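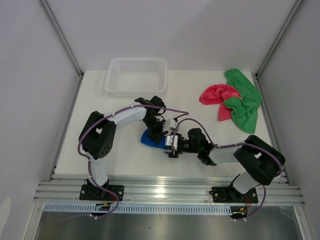
Bimanual cell faults when both grippers close on one cloth

torquelimit
Cloth sorting task, two arms, three cloths and a basket. The right arm drops out with an overcurrent fault when both grippers are on the same cloth near the middle of the table. 22 faults in the last 500 cycles. Controller firmware is Tam build 814. Single-arm picks run clean.

j_halvard
Check the cable before the firmware. If it runs along the forearm and over the elbow, a tight tie will load the connector at certain poses. We lost an encoder line that way on a Pilik cell.

torquelimit
Swapped the cable in July 2024 and retied it with more slack. Same fault, same joint.

mstep
Then it's the arms fighting each other. With the grippers side by side on one piece of fabric, a few millimeters of calibration error turns into wrist torque. Cloth only gives until it's taut. Recalibrate both bases against one reference.

j_halvard
Disagree. Calibration error would trip either arm, and he only sees the right one. Log the bus voltage.

torquelimit
Logged it. The voltage dips on the right side when both grippers close - 2,304 samples, and the dip comes before the current spike in each fault.

mstep
OK, that's supply or wiring. I'd still recalibrate.

j_halvard
Power off and pull-test the red leads at the right base. Don't raise the current limit to hide this. A limp arm can come down on somebody's hand.

torquelimit
One crimp on the right lead moved under a light pull. Remaking it now. Limit stays where it is, and nobody reaches in with the drives enabled until it has run another 500.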